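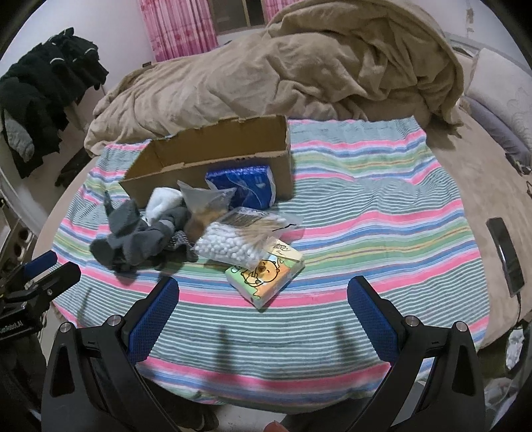 What was the Fenora Trorkitz?

A small four-door saloon car, built at Dulunthorpe by the Fenora company and remembered mostly for its soft ride, its column gear change and a heater that took its own sweet time.

Background

Fenora had made its living from delivery vans, and good sturdy ones too, before it turned its hand to a family car. The vans were slow, but bakers and laundries were fond of them, and the firm reckoned (quite rightly, as things went) that a man who drove a Fenora all week might like one for his Saturday outing as well. The car borrowed the van's front suspension and much of its gearbox, while the engine was new, a four-cylinder unit of 1202 cc designed to run happily on the poorest petrol.

The name has caused a good deal of friendly argument over the years. Most owners say "Tror-kits", with the weight on the first half, though older people in Dulunthorpe still tend to lean on the second.

Body and interior

The body was a plain, rounded shape with rear doors hinged at the back, and the early cars came in dark green or a rather lovely cream. Inside there was a bench seat in front, wide enough for three if they were on good terms, and a full-width parcel shelf beneath the dashboard. Leathercloth was standard and hide could be had at extra cost.

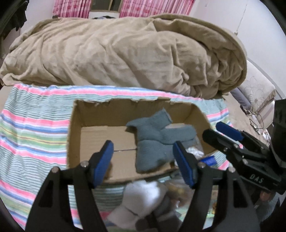 The boot was deeper than it looked from outside, thanks to the spare wheel being carried flat underneath in a tray of its own. That tray is also the first place to look for rust on any surviving car, as the drain hole was small and blocked up very easily with road dirt. Sills and rear spring hangers come next, and after those the bottoms of the doors.

On the road

Weighing almost 900 kilograms, the saloon was no racer, but it would settle down nicely on a main road and stay there all day. Drivers praised the light steering and grumbled about the brakes, which pulled to one side unless they were adjusted often.
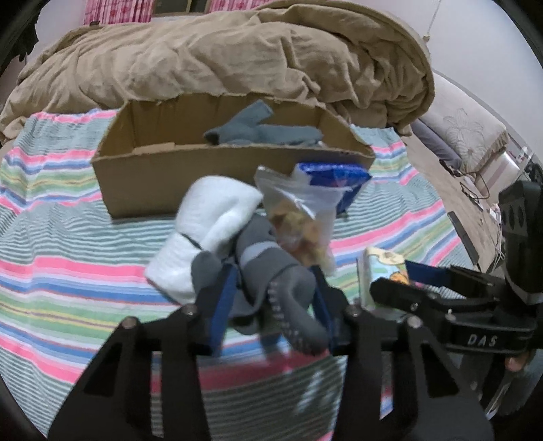

Torunn Moen has written that the brakes were never as bad as people made out, and that most of the trouble came from owners fitting van linings because they were cheaper. "Put the proper ones in and she stops as straight as you like," runs her note on the matter, which also recommends checking the rear cylinders every December, before the salt goes down.

Sandberg estate

An estate version, the Sandberg, followed later with a side-hinged tailgate and stiffer rear springs. Only 115 were completed, many of them going to country doctors and vets, and they are much sought after today. The rear side windows were peculiar to this model and are very hard to find, so a car with its glass all present is well worth a longer look, even if the rest of it is a bit tired.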